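The planner is not the problem

Every pitch I get for Birkel leads with the planner. It solved 519 trajectories, it never hit itself, fine. I still don't believe the perception half. Ask it where a hydrangea ends and the next one starts, and it gives you a confident mask over pale blue mush. Ehsan Chaudhry wants more training data. I'd rather see a confidence score that drops when it should.

Artificial flowers, two arms, one bouquet:

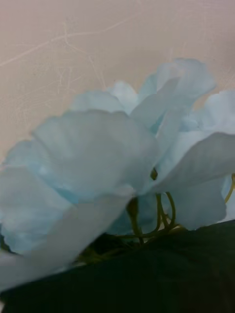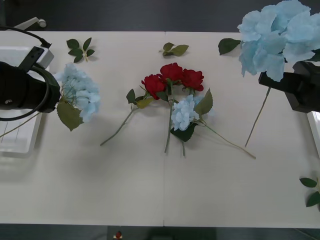

What I'd accept instead

A stack that stops and asks. Dreken's did, 37 times in a shift, and I trusted it more.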